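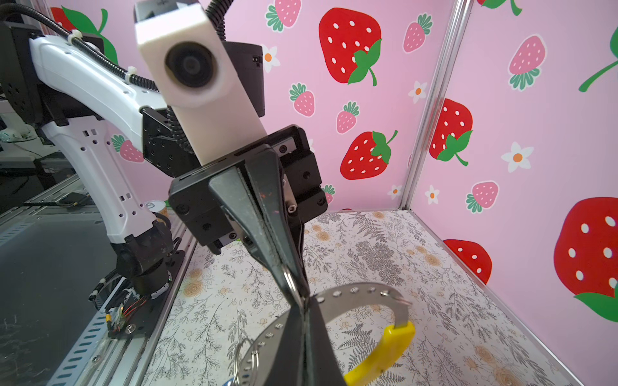 Perforated band with the split rings on it, yellow handle at the end

yavuz_canpolat
Hello all. I want to put my keys in order. In February I took over the storage units of my uncle in Flostcombe and now I have 14 keys and no system. I made an open arc from a metal band with a row of holes. Each ring goes through its own hole, so the keys should not slide together. The band was 40 cm when I bought it, I cut it shorter. Is there something better?

hurna_locks
Too big for a pocket. Two small rings with a clip between them will do the same work.

yavuz_canpolat
It is not for the pocket, it hangs in the office. For the pocket I want only the daily ones.
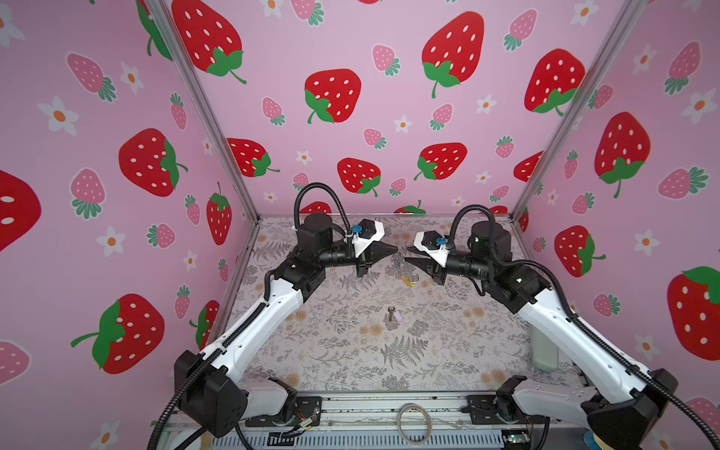

Color tags helped me more than any holder. I buy the plain plastic ones, a bag of 30, and I give one color to each building. Yellow is for the front door and the pale ones are for things I open once in a year. With a yellow tag at the low end of a bunch I can find the right bunch also in bad light, but a single key with a pale lavender-white tag, lying on a patterned mat like there, is easy to miss. So I would use strong colors for the single keys especially.
mrs_cinar

hurna_locks
I don't agree about colors. After one year you forget what yellow means. Write a number and keep a list in a drawer.

mrs_cinar
And then you lose the list :)

yavuz_canpolat
Maybe both, color for the building and number for the door. Please, one more question. The rings on the band, are they thick enough? I can add more pictures if it is necessary.
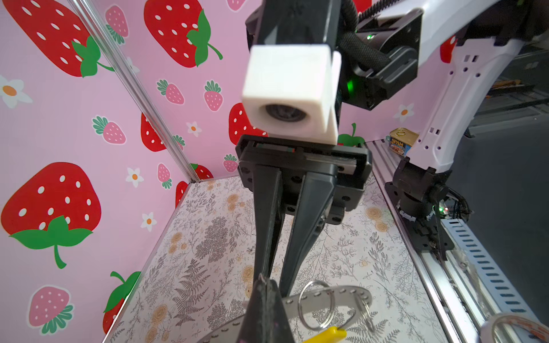 Two of the split rings on the band, fern and flower mat under it

dorten_k
Rings like these are okay for light keys. For heavy padlock keys I would take thicker ones. Also check the edges of the holes with your finger, and if they are sharp use a small file. Hevomden sells a ready key bar for 139 but I returned mine, the hooks were too short.

hurna_locks
139 for a key bar, no thank you.

yavuz_canpolat
Thank you, I will file the holes tonight and order thicker rings for the padlocks.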